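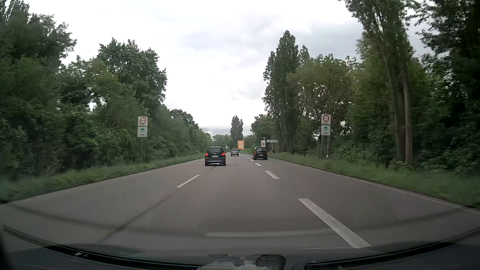

Viagem longa de carro com gata que mia sem parar — o que fazem vocês?

Publicado por Drindura em 2026-07-10

Olá a todos! Vou mudar de casa em setembro e tenho de levar a minha gata, a Nondetti (sim, é nome de gata, foi a minha sobrinha que escolheu e já não há volta a dar). São 711 quilómetros de porta a porta e eu queria fazer tudo de carro, em dois dias, com uma noite pelo meio numa pensão que aceita animais.

O problema é que ela detesta a transportadora. Para ir ao veterinário são 14 minutos e ela mia os 14 minutos, com aquele miado grave que parece que a estou a levar para o matadouro. Da última vez também babou imenso e fez xixi na manta. Tem nove anos, é castrada, come ração seca e não tem doenças que eu saiba.

As minhas dúvidas são muitas, desculpem! Dou-lhe comida na manhã da partida ou não? Ponho caixa de areia dentro do carro? Ouvi falar de uns comprimidos calmantes mas tenho medo de a deixar grogue. E há quem diga para a soltar no carro, que assim vai mais sossegada, mas isso a mim parece-me perigoso. Se alguém já fez uma viagem destas, conte-me tudo, até as partes más.

Amândio Tavares

Olá Drindura! Já fiz isto três vezes com dois gatos diferentes, por isso aqui vai o testamento.

Primeiro e mais importante: começa já a treinar com a transportadora. Tira-a do armário hoje, deixa-a aberta na sala com uma manta que cheire a ela e vai pondo lá dentro uns biscoitos. Não feches a porta na primeira semana, nem na segunda se ela ainda estiver desconfiada. O meu Bühler (também tenho culpas no capítulo dos nomes) demorou quase um mês a entrar sozinho e depois passou a dormir lá as sestas todas. Quando ela já entrar à vontade, fechas um bocadinho, pegas nela, dás uma volta à casa. Depois carro parado, depois carro ligado, depois uma volta ao quarteirão e por aí fora.

Soltar no carro, nunca! Um gato assustado enfia-se debaixo dos pedais e aí já não travas. Transportadora no banco de trás, presa com o cinto, e nivelada com uma toalha se o banco for inclinado.

Para os treinos maiores escolhe uma estrada sossegada, de preferência sem muitas curvas, e vai sempre ao mesmo ritmo. Os meus enjoavam muito mais com o arranca e pára da cidade do que com estrada aberta.
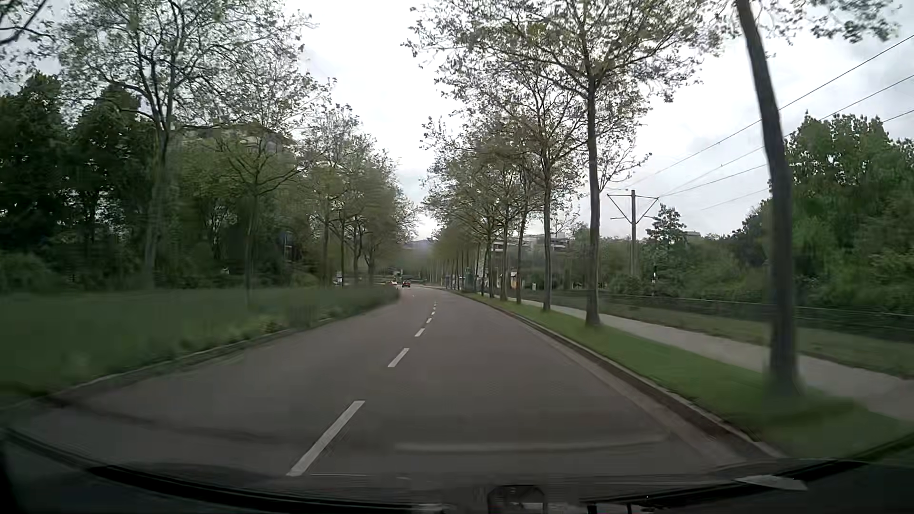
Faixa da direita desimpedida e trânsito só lá ao longe: assim é que se treina um gato.

Comida: a última refeição umas horas antes de sair, pequena, e depois só à noite na pensão. Água, sim, oferece nas paragens. O babar que descreves cheira-me a enjoo, e para isso há medicação própria que só o veterinário pode receitar. Marca consulta com tempo e pede para experimentar uma dose em casa antes, nunca no próprio dia da viagem. Não lhe dês nada teu, nem que seja um quartinho de comprimido!

Caixa de areia: levei uma dobrável e só a abria com o carro parado e as portas todas fechadas. Dentro da transportadora pus resguardos absorventes, daqueles de cachorro — leva muitos, leva mais do que achas que precisas. E um rolo de papel, e sacos, e uma segunda manta.

Ah, e confirma o microchip. Se mudares de morada, atualiza os dados antes de sair, que é quando ela tem mais hipóteses de fugir.

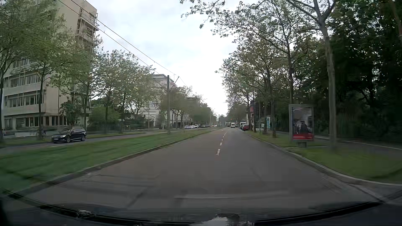 Quanto ao miado, os meus calaram-se sempre passada a primeira hora, mais coisa menos coisa. Tapa a transportadora com um pano leve, deixando a frente destapada para o ar circular, põe o rádio baixinho e não lhe respondas de cada vez que ela reclama (eu respondia, e era um dueto até ao destino). Se ela começar a respirar de boca aberta, aí encosta num sítio seguro, refresca o carro e liga ao veterinário, porque isso num gato não é normal.

Na pensão, fecha-a primeiro na casa de banho com a caixa e a água, e espreita debaixo da cama antes de a soltares no quarto. O meu primeiro gato meteu-se dentro do estrado e saímos de lá às onze da manhã, eu a suar e a senhora da receção a rir-se.

Sesano

a minha fez 1060 km e dormiu o caminho todo. cada gato é um gato. boa sorte

Tarcísio Aguiar

Concordo com quase tudo o que disse o Amândio, só acrescento duas coisas. O difusor de feromonas para a casa nova, liga-o na véspera se tiveres lá alguém que te faça esse favor. E não laves as mantas dela antes da mudança! Eu lavei tudo, todo contente, e o bicho passou dias atrás da máquina de lavar porque nada lhe cheirava a casa. Começa por um quarto só, com as coisas velhas dela, e vai abrindo o resto aos poucos.

Depois vem cá contar como correu, que eu também tenho uma mudança à vista e um gato que não colabora.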